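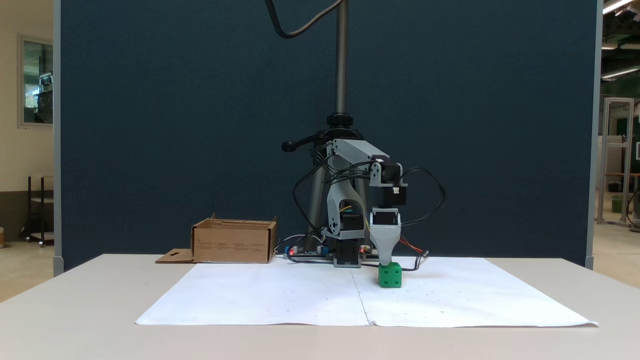 Servo creep (small arms)

Servo creep is what hobby people call it when a small robot arm slowly stops being where it thinks it is. I've written most of this entry from my own notes, so forgive the "I" all over the place. The other Stenimine editors are welcome to tidy it up!

What it is

Each joint on a small plastic arm has a motor and a sensor that reports the angle. Creep happens when the plastic horn (the little disc that fixes the motor to the next link) works loose on its shaft. The motor goes to the right angle, the sensor says all is well, and the link hangs a degree or two behind. No error, no warning light, nothing in the log. It gets mixed up with backlash, but backlash stays the same size and creep grows.

How I met it

I had a Vanero arm doing a pick-and-place test, lifting a cube and putting it back on a marked spot, over and over. It ran lovely for 668 cycles and then began landing slightly short. I blamed the software (of course I did) and lost a whole evening to recalibrating. By cycle 1400 it was pressing down on the cube instead of closing round it, the wrist motor stalled, and it got hot enough that I yanked the plug out.

Adebayo Ekpo, who looks after the Eze parts list, asked me whether I'd tried wiggling the elbow with the power on. I hadn't. It wobbled like a loose tooth. The horn screw had backed out nearly a full turn.

Causes

Mostly screws put in dry, with no thread lock. Heavy wrists make it worse, and so do sudden stops — the Carnivton controller was bad for those before the July update. Cables can do it too, if they're short enough to tug on a joint at full stretch.

Safety

A creeping arm is still a small arm, but a stalled motor can burn you or melt its own housing. Set a current limit. Keep the plug where you can reach it, and don't put your fingers under the gripper to "help", which I have done, and it hurts.

Fixing it

Power off, take the horn off, and look at the splines. If they're chewed, bin it. If they're fine, refit with a dab of thread lock, leave it overnight and calibrate again. I check mine every 3 sessions now and mark the screw heads with a paint pen, so a turned one shows up straight away.

See also: Backlash; Stall current; Homing errors

Filed under: Robot arms, Faults and fixes, Workshop safety

We use cookies to remember your settings. By carrying on reading you agree to our cookie policy. Accept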